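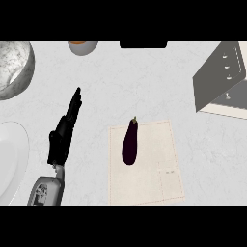

Fig. 1. Aubergine on a placemat (computer rendering).

Food Words and Their Journeys
Handout for unit 4, Vocabulary and History
Asuka Shibata, Dretilville evening programme

4.1 One vegetable, several names

In British English we say aubergine, in American English eggplant, and in Indian English very often brinjal. Students ask me every year which one is correct. All three are correct, but they do not belong to the same readers, and you should choose one and keep it through your whole text.

Aubergine came into English from French. The French took it from Catalan albergínia, and the Catalan word comes from Arabic al-bādinjān. Here al- is simply the Arabic article, "the". Arabic had the word from Persian, and behind the Persian there is an older Indian word. Brinjal has the same origin but it travelled by another road, through Portuguese. So the two words are cousins, although they do not look like it at first.

Eggplant is different. It was made inside English, in the eighteenth century, for varieties with small white fruits which look very much like eggs. The name was later used for the purple ones also.

4.2 The hidden article

Many words which came from Arabic kept the article at the front. Spanish and Portuguese have a great number of them. In English you can find it in alcohol, algebra, alcove and artichoke (in the last one it is already difficult to see). Sometimes the article was lost on the way: Spanish has azúcar and algodón, but English has sugar and cotton, which came through Italian and French.

Please do not think that every word with al- is Arabic. Almond is a known problem. The word goes back to Latin and Greek, and the al- was probably added by speakers who had the Arabic article in their ear.

4.3 When speakers repair a word

A foreign word is often changed so that it sounds like something familiar. We call this folk etymology. In Italian the aubergine is melanzana, and people explained it as mela insana, "mad apple". The explanation is wrong, but it was popular, and English writers of the past also used the name mad apple. 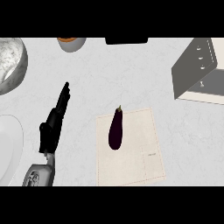
Another case is Jerusalem artichoke. This plant has no connection with Jerusalem. The usual explanation is that English speakers heard Italian girasole, "sunflower", and made a place name out of it – but some dictionaries are careful here, and you should be careful too. In your essay, write "probably" where the dictionary writes "probably".

4.4 Reading for next time

Fernandes, chapter 2, only the part on Portuguese trade words. The chapter is 46 pages long and you need the first half. Those who have time can look also at the word list in the Bimska reader, p. 198. Tharun Achari has kindly checked the Indian forms in this handout; the remaining mistakes are mine.

4.5 Written task

Choose one food word from your own language or from English. Find its history in two dictionaries and write 300 words. Say clearly where the dictionaries do not agree. Avoid the words in section 4.1 – we have done them already. Give the full title of each dictionary and the year of the edition, also if you used it online.

The task counts for 30 per cent of the unit mark. Late work goes in the box outside my office, with your name on every sheet.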